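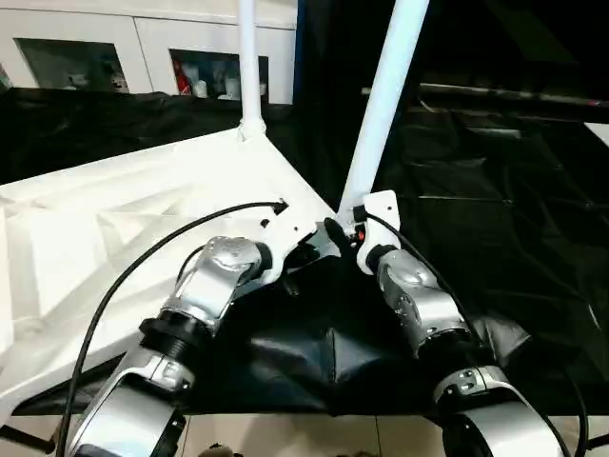 Verificação da célula de dois braços antes da manipulação de papel dobrado

Procedimento interno Grudholm, revisto por Dumisani Mthembu. Aplica-se a cada troca de peça ou de dedos da garra.

1. Com os acionamentos desligados, confirme o aperto dos suportes e o trajeto dos cabos. O cabo deve acompanhar o braço com folga suficiente para a rotação completa do punho.

2. Fixe os tecidos pretos fora do alcance das articulações. Dobras – mesmo pequenas – não podem entrar na zona de fecho dos dedos.

3. Carregue o perfil Flarkotum e limite a velocidade a 8% até terminar o primeiro ciclo.

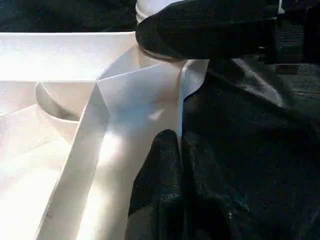 4. Aproxime os dedos em modo manual, um eixo de cada vez. O contacto faz-se junto ao vinco, onde o papel tem mais rigidez. Se a folha ceder, abra a garra e repita a aproximação.

5. Registe força, posição e operador. O registo de referência tem 1.098 ciclos; desvios superiores ao limite do perfil obrigam a nova calibração.

A paragem de emergência é testada antes do passo 3 – nunca com a peça na garra. Dúvidas sobre o perfil: Calum Nisbet.

Partilhas: 100
Comentários: 8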